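Visit report: Pasby assembly shop, open afternoon

April 8, 2025

Pasby opened its small-parts shop to visitors for one afternoon. I went with Declan Parsons to look at how they lay out bench work on junction boxes. Carol Tapley, the shop lead, took our group around.

The shop handles gray square boxes for a control line called Clekivano. Boards are fitted before the lid goes on. Tapley gave the current batch as 200 units, with the next one due in June.
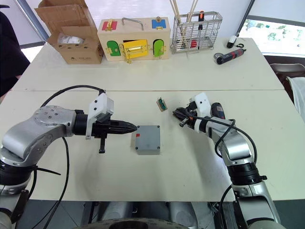 Bench layout was the main thing I came to see. Pasby uses white tops throughout, and small parts are easy to find on them. The tops are pushed together in pairs, and the seam between panels is tight enough that a small circuit board can lie across it. Stock stays along the back edge, in this case an open cardboard box and a wooden lock box with a carrying handle, and the near panel is kept for the work. Parsons asked about a lip at the front edge. They tried one and removed it, as it got in the way of wiping down.

Drivers are electric and handheld. Torque is set at the start of the shift by Nerea Iglesias and written on a card. She checks a sample of boxes with a separate gauge at midday. The limit for rework is 2 boxes per tray; past that, the tray goes back whole.

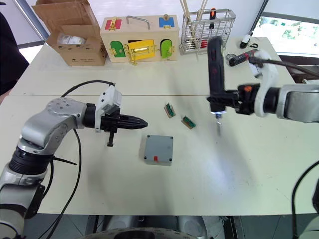 The boards come in from Fliltlow in flat trays and are taken out a few at a time. Static control is by mat and wrist strap at the unpacking station. I asked for the incoming reject rate and was told it is tracked but not shared with visitors. Part numbers follow the Fliltlow scheme, so the same number appears on the order, the tray and the shelf.

We then moved on to metal parts. Pegs are tried in the bored holes of a gray block before any go to stock. A peg that leans is set aside. Iglesias said the block is cleaned on Fridays.

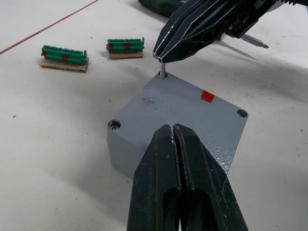 Practical notes

Parking is behind the building. Safety glasses are lent at the door. The tour took about 3 hours including coffee. Questions on the driver settings go to Iglesias, and requests for a group visit go to Tapley.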